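Interior Surfaces and Light
Handout 6: Shadows, reflectance and colour in small rooms
Module tutor: Napaporn Paisan
Revised November 28, 2025

Read this before the seminar and bring it with you. It covers the second half of the lecture and the parts of the first half that we went through quickly. The worksheet is at the end.

1. What a surface does with light

Light that reaches a surface is reflected, absorbed or passed through. For walls, tables, shelves and floors we can usually ignore the third. The share of light reflected is called the reflectance of the surface, and it is written either as a number between 0 and 1 or as a percentage. Fresh white paint is high on the scale, dark carpet is low, and most furniture lies somewhere in the middle.

Reflectance says how much light comes back. It says nothing about the direction. Two surfaces can have the same reflectance and look quite unlike each other, as one scatters the light and the other sends most of it off at a single angle.

A matt surface scatters. It looks much the same brightness from wherever you stand, and it shows shadows clearly. A glossy surface has some of this scattering too, with a mirror-like part added on top. Move your head and the bright patches move with you. Most real finishes are between the two, and makers' terms such as satin, silk and eggshell are not used consistently. Ask for a sample and look at it under the lamp you intend to use.

2. Soft and hard shadows

A very small source gives a shadow with a sharp edge. A larger source gives a shadow with a dark middle, the umbra, and a paler border, the penumbra. The border grows wider in two cases:

when the source is larger, or closer to the object
when the object is further from the surface that catches the shadow

The second case is easy to test. Hold a pencil just above a sheet of white paper under a desk lamp, then raise it slowly. The edge of the shadow softens as the pencil goes up. Carry on and the umbra disappears altogether.

Where there are several lamps, each one makes its own shadow. Overlapping shadows are darker where they cross. A room with a grid of ceiling fittings can produce four or five faint shadows around one chair leg, and people often find this more tiring than a single strong one.

Colour of the shadow: on a white surface lit by one lamp, a shadow is grey. It picks up a tint only if the light filling it has come from somewhere coloured, for instance a painted wall close by or a window on a clear day.

3. Pale work surfaces with coloured storage

Look for shadow tone on the white tabletop and for changes of blue across the shelving. All three are computer renderings.
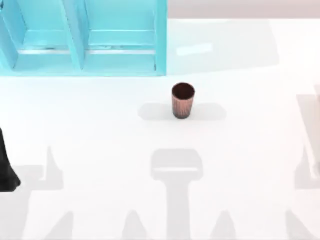
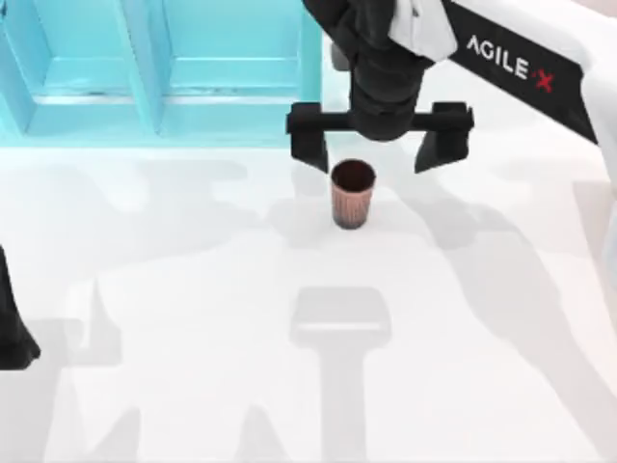
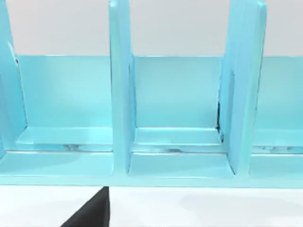
One paint colour seldom gives one colour in the room. Each face of a box or cupboard meets the light at its own angle, so the top, front and inner sides all come out at different values. The rule for a matt face is that the light falling on it drops with the cosine of the angle between the light and a line standing straight out from the face. At 0 degrees the face receives the full amount. At 60 degrees it receives half. At 90 degrees the light skims past and the face receives nothing directly.

Inside a recess there is a further effect. Light bounces from one side to the other before it gets out, and at each bounce some of it is absorbed. A coloured surface absorbs more of some wavelengths than others, so the colour deepens with every bounce. This is called interreflection. It is the reason a yellow alcove looks closer to orange at the back, and why decorators often advise going a shade paler than the sample card for small enclosed spaces.

Students regularly lose marks by treating the deeper colour in a corner as shadow alone. Shadow reduces the amount of light. Interreflection changes its colour as well. In most corners both are present.

4. Worked example: the Flirnanar reading room

The reading room was repainted by a small practice run by Kenza Sqalli. Before work began, the average light level at desk height was 136 lux with all fittings on. This was too low for reading. The fittings were sound and the client did not want to replace them.

The ceiling was a brownish cream and the walls a dull green. Both were repainted in a matt off-white, and the dark desk tops were covered with a paler sheet. No lamps were changed. The average at desk height afterwards was 242 lux.

Points to note:

The gain came entirely from reflected light. Direct light from the fittings was the same before and after.
The ceiling did most of the work, as the fittings throw a large part of their light upwards.
Readers by the window complained of glare in the mornings. Blinds were fitted there later.
242 lux is still low for long periods of close reading. Desk lamps were kept in the far bays.

Kanyarat Siriwan's notes on the project are in the module folder. Her sketch plan is not to scale, so do not take distances from it.

5. Measuring in practice

Use the Briltulis meter from the equipment cupboard. Let it settle before writing anything down. Lay it flat on the surface, facing up, and stand back so that you do not shade the sensor. Dark clothing matters less than people think at a distance of 2 metres, but a white shirt close to the meter will raise the reading.

To estimate the reflectance of a wall, hold the meter against it facing outwards and note the reading. Then turn it to face the wall, draw it back until the reading is steady, and note that. Divide the second by the first. The result is rough and works only for matt finishes.

Take readings on a regular grid and mark each point on your plan. Record the weather if there is a window.

Worksheet (40 marks)

Choose a room you can visit twice, once in daylight and once after dark. Draw a plan, take a grid of readings on each visit, and estimate the reflectance of the ceiling and one wall. Write a page on where the shadows fall on the main work surface and what produces them. Include one recess or shelf and say how its colour changes from front to back.

Hand in on paper to Panya Wiriya at the department office. Meters must be returned with their cases.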